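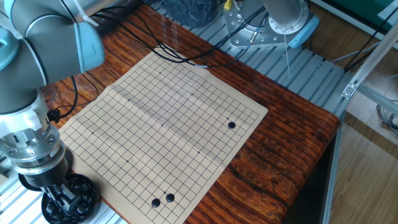

Zillard talk, opening: gripper in the stone bowl, paper board on the table.

Say hi, then straight in. Go stones are domed and slippery, and I love them for it! A flat pad just skates off. We went through 3 sets of fingertips at the Jestetti workshop before I was happy.

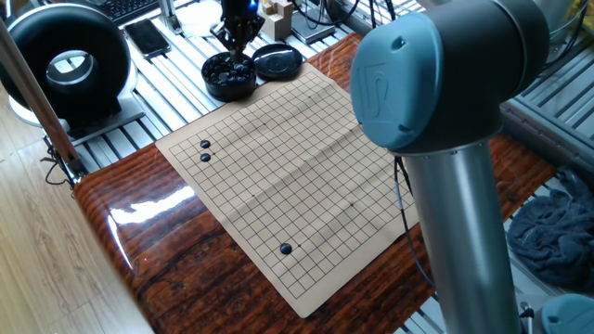 Next, the paper board. It creases, so grid height changes from line to line – slow down for the last bit of travel. Mention the 296 test picks, then take questions.

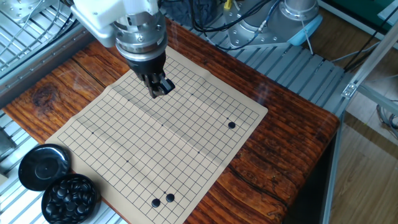 Fingers over the grid, three black stones on the board.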